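Skarow Table: Frequently Asked Questions

Ordering and delivery

What sizes does the Skarow come in?
There are two sizes, the Skarow and the Skarow Long. Both use the same top material and the same base. Full measurements are on the product page for each one.

How does the table arrive?
In 2 cartons. The top is in the flat one and the legs, rails and hardware are in the other. They are labeled A and B. Sometimes they get separated in transit and B shows up the next day. Please wait until you have both before you call.

Who delivers it?
We ship with Sendport. They will text you a delivery window the evening before. Standard delivery is to your front door or the lobby of your building. If you want the table carried to a room, choose Room Delivery at checkout. It cannot be added once the order has left the warehouse.

Can I pick it up myself?
Yes, from the Rantala warehouse, Monday through Friday. Bring your order number and a vehicle the flat carton will fit in with the door closed. We don't lend straps or blankets.

Assembly

Do I need tools?
A Phillips screwdriver. The hex key is in carton B, in the bag with the bolts.

Can one person put it together?
One person can attach the legs. You need two to turn the table over. Do not tip it onto two legs and let it drop the rest of the way, as this can pull the threaded inserts out of the top, and that kind of damage isn't covered.

There is a bolt left over. Did I miss something?
Probably not. We pack one spare of each size. If you have more than one of the same size left, check the corner brackets under the top.

The table rocks. What should I do?
Loosen all the leg bolts half a turn, stand the table where it is going to live, press down on the corners, and tighten again. If it still rocks, adjust the feet. They screw in and out by hand.

Placing the table

Can I put it right up against a wall?
You can, but leave a small gap if the wall is an outside wall or if there is baseboard heat. The top needs air on all sides. With panel walls, keep in mind that a table edge pushed hard against the panels will mark them sooner or later, usually at elbow height when people lean. Two felt dots on the back edge take care of that.

My room isn't square and the back edge doesn't line up with the wall. Is the table crooked?
Measure the tabletop from corner to corner both ways. If the two numbers match, the top is square and the wall is off. Most rooms are out by a little, and a long straight edge makes it easy to see. You can split the difference by centering the gap, or push one corner close and leave the other.
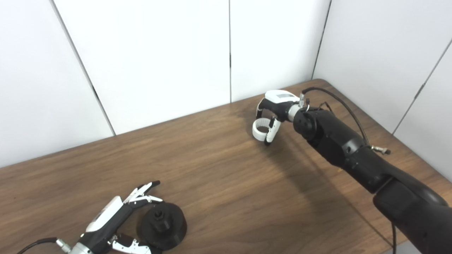 If the two corner-to-corner numbers don't match, send us both of them with your order number and we will look into it.

Does the walnut tone go with white walls?
Many customers have it that way. Keep in mind that the brown reads warmer in lamplight than it does in daylight, and next to a plain white wall the difference is easier to notice. If you are unsure, order the sample pack. It has two pieces, one in each of our tones, and the price comes off your table order.

Will the color change over time?
Some change is normal. Sun is the main cause. If you keep a runner or a tray on the table, move it now and then for the first 6 months or you may end up with an outline. The outline usually fades once the covered area gets light again.

Why doesn't the grain on my table look like the one on your site?
Every top is different. Some have straight, quiet grain and some have more movement in it. We can't match a top to a photo, and we can't match a second table to one you bought earlier.

Care

What do I clean it with?
A damp cloth, then a dry one. Wipe along the grain. For anything sticky use a drop of dish soap in warm water. Don't use glass cleaner, furniture spray with silicone, or the rough side of a sponge.

Do I have to oil it?
No oil is needed. If the surface starts to look dull after a few years, use Skunirora wax, which we sell in the small tin. Put on a thin coat, wait twenty minutes, and buff it. One tin will do the Skarow Long with plenty left.

Can I set a hot dish on it?
Use a trivet. Mugs are fine on a coaster. A pizza box straight from the oven of your local place will leave a white mark, and we get that question a lot. See the next answer.

How do I get rid of a white ring or patch?
Leave it alone for a day first. Many of them go away. If it is still there, rub a little wax along the grain with a soft cloth. Don't use an iron, whatever you read elsewhere.

Can I use it as a desk or a work table?
Yes. Put a mat down for anything with metal edges, and lift things instead of sliding them. Clamps are fine with a scrap of wood on each side. Don't drill into the top for cable holes, as this ends the warranty.

Returns and parts

How long do I have to return it?
Thirty days from delivery. It has to be in the original cartons, so keep them until you have decided.

Can I buy just the legs?
Yes, the leg set is item 947. It comes with new bolts. It does not fit tables from other makers.

What does the warranty cover?
Splits, loose inserts and failed joints, for five years. It doesn't cover scratches, stains, sun fading or damage from moving house.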